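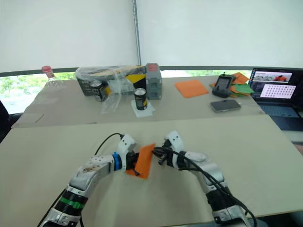

Sultbridge Web Fiction Circle
Minutes, June meeting, 7 p.m.

Our serial The Widow of Kimley passed 2,000 readers, and there was real cheering! Chapter 43 drew 741 comments, nearly all begging for the second-life heroine to leave the Sheehan estate. Agreed: she leaves in chapter 44.

Gitomach will host the side stories too. Great news for fans of the sister.
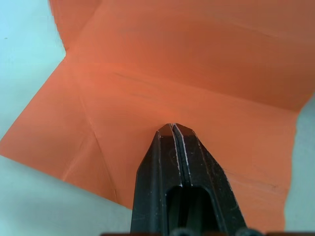
Will the side stories spoil the main plot?
They're all set before the heroine's rebirth, so new readers can start with either.

Next: draft of chapter 44, read aloud.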